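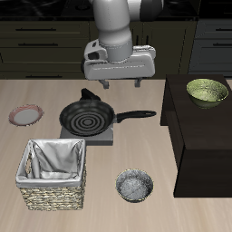

Figure 4-1. Kitchen cell in the simulator, arm above the pan, fingers open.

4. Setting up and approving a kitchen cell

Read this section before you run any task in a new kitchen layout. It covers the checks that Virnley requires for every simulated cell, and the rules for moving a task from the simulator to a physical arm. Software installation is in Section 2. Gripper calibration is in Section 3.

The rules apply to everyone who edits a cell, including people who only change the props. A bowl moved a short way along the counter is a layout change and needs a new check.

4.1 Before you start

You need:

A Flituvlow account with edit rights for the cell
The current layout file and its change record
The task card, signed by the task owner
The Beddoe motion checker, installed and licensed

If the layout file and the change record show different revision numbers, stop and contact the cell owner. Do not correct the number yourself.

4.2 Load and inspect the layout

1. Open Flituvlow and choose Cells, then Kitchen, then the layout named on the task card.

2. Wait for the props to settle. The status bar changes from Settling to Ready. If it still says Settling after 72 seconds, two props are probably overlapping. See 4.7.

3. Compare the props in the view with the prop list on the task card. For the layout in Figure 4-1 the list includes the frying pan, the burner base, the small plate, the lined basket, the metal bowl on the counter and the green bowl on the tall cabinet. Background cabinets and drawers belong to the room file and are not listed.

4. Turn on Show Collision Shapes. Each prop should have a shape that follows its outline. Pay attention to handles. A frying pan with a simple disk for a collision shape will pass most checks and then fail on the real arm, where the handle exists.

5. Turn off Show Collision Shapes and save a view of the cell with the change record.

Note: Soft parts, such as a fabric liner, are treated as rigid in this release. Do not approve a task that depends on cloth moving out of the way.

4.3 Set the keep-out zones

A keep-out zone is a volume that no part of the arm or gripper may enter. Every kitchen cell must have zones for the following:

Tall furniture next to the work area
The burner, when the task card lists it as on
Any place where a person may stand or reach in the physical cell

1. Choose Zones, then Add Box.

2. Draw the box around the furniture, and include whatever stands on top of it. In the layout shown, the zone for the dark cabinet must reach above the rim of the green bowl. A zone that ends at the cabinet top leaves the bowl unprotected.

3. Set the margin to the value on the task card. The default margin is meant for open counters and is too small beside a cabinet.

4. Repeat for the other zones, then choose Lock Zones.

CAUTION: Locked zones can be unlocked by anyone with edit rights. If you unlock a zone, write the reason in the change record before you close the file. Runs made with an unlocked zone do not count toward approval.

4.4 Set the start pose

The start pose is where the arm waits before each run. It must meet all of these rules:

The gripper is open and empty.
No finger touches a prop or the counter.
The arm can move straight up from the pose without entering a keep-out zone.
The elbow and wrist joints are clear of their limits.

1. Move the arm with the jog controls at the slow setting.

2. Check the fingers from at least two views. From the front, a finger behind a pan can look as if it is over the pan. Use the side view to confirm the gap to the counter and to anything that sticks up, such as a helper handle.

3. Choose Save Start Pose.

4. Run Lift Test. The arm rises, pauses and returns. Any contact message is a failure, even if the arm comes back to the right place.

4.5 Run the approval set

The approval set tests the task with small changes in prop position. Run it only after 4.2 to 4.4 are complete.

1. Choose Runs, then Approval Set.

2. Set the number of runs to 1,000. Shorter sets are allowed for your own testing but cannot be submitted.

3. Select Beddoe as the motion checker. Leave Stop on First Contact turned off, so that the report lists every contact in the set.

4. Start the set. You can close the viewer while it runs. Do not edit the layout file until the set has finished.

5. Open the report and read the contact list first, before the success rate.

Sort each contact into one of these groups:

Planned: the gripper touches the prop it is meant to pick up or push.
Minor: the gripper or arm brushes a prop that is not part of the task, and the prop stays where it is.
Serious: a prop is tipped, dropped or pushed off a surface, or any part of the arm enters a keep-out zone.

A set with one serious contact fails. Fix the cause and run the full set again. Do not remove the run from the report, and do not replace it with a new run. Minor contacts must be explained in the change record, with the run numbers.

Note: A task can reach its goal and still fail the set. If the pan ends up in the right place and the metal bowl has been knocked over on the way, the run is a serious contact.

4.6 Move to the physical arm

Approval in the simulator does not approve the task for a physical cell. The simulator does not model loose cables, worn finger pads, grease or glare.

1. Send the report and the change record to the safety reviewer. For kitchen cells this is So-yul Joo.

2. Wait for written approval. A verbal yes is not enough to start.

3. Set out the physical props to match the layout. Use the same pan model that was measured for the simulator. A longer handle changes the clearances.

4. Test the emergency stop before power reaches the arm, and again after.

5. Run the task at the reduced speed limit of 260 mm per second, with one person at the stop button and no one inside the marked area.

6. After the first clean run, repeat the task under the same limits until the reviewer signs the sheet.

WARNING: Do not use a heated burner for first runs. The burner stays disconnected until the reviewer has signed for heat.

WARNING: Never reach into the cell to straighten a prop while the arm is powered. Stop the arm, confirm the light is off, then reach in.

4.7 Common problems

The layout stays in Settling.
Look for a prop that sits partly inside another. The usual pair is the pan and the burner base. Raise the pan slightly and let it drop onto the base again.

Error 224 appears when you save the start pose.
A finger is inside the margin of a prop. Raise the gripper and save again. Do not reduce the margin to clear the error.

The Lift Test passes but the approval set reports contact at the start of some runs.
The prop position changes are bringing a prop under the fingers. Choose a higher start pose.

The checker reports contact with a prop that is nowhere near the arm.
The collision shape is probably left over from an earlier prop. Delete the shape and rebuild it from the prop file.

4.8 Records

Keep the layout file, the report, the saved view and the change record together in the Sanderent archive. Use the cell name and revision number as the folder name. Failed sets are kept as well as passed ones.

Each cell is reviewed again every March, and after any change to the gripper, the room file or the motion checker. A cell that has missed its review may be opened and viewed, but runs are blocked until the review is entered.

Continue with Section 5, Adding a New Prop.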